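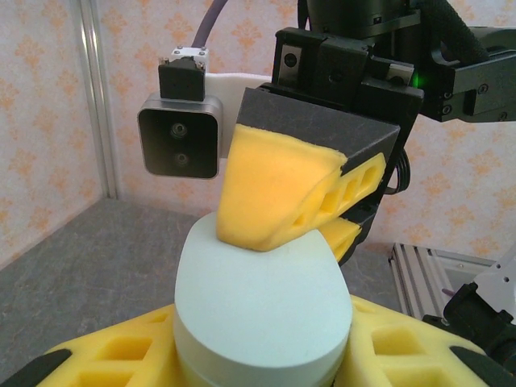
Does the Climow quest still open if you sold the lantern in the first chapter?

You need the lantern in your bag when you talk to the ferryman, so buy it back from the Cotik shop for 90 coins before you cross.

The shop keeps sold items until you sleep at the inn. After that the lantern goes to the night market, and the price there is 1,000. The night market only runs on Thursday in game time.

Lutfa Siddiqui wrote:
> I'm at friendship 80 with the ferryman and he only gives me
> the line about the weather. The list FAQ says 80 is enough.
> Did the patch in April change it? I sold the lantern early
> on to pay for the boots.

The FAQ is out of date on that. It was 80 before the patch and it's 100 now. Fish gifts are the quickest way up, but he won't take the same kind twice in a row. Anything from the upper river counts double.

Save before you cross. If you land on the far side without the lantern, the ferry doesn't run back until the next chapter, and you lose the side door in the mill too.

I haven't tried any of this on the handheld version. If someone has, please post the friendship number you needed and I'll fix the FAQ.

Asuka Ishida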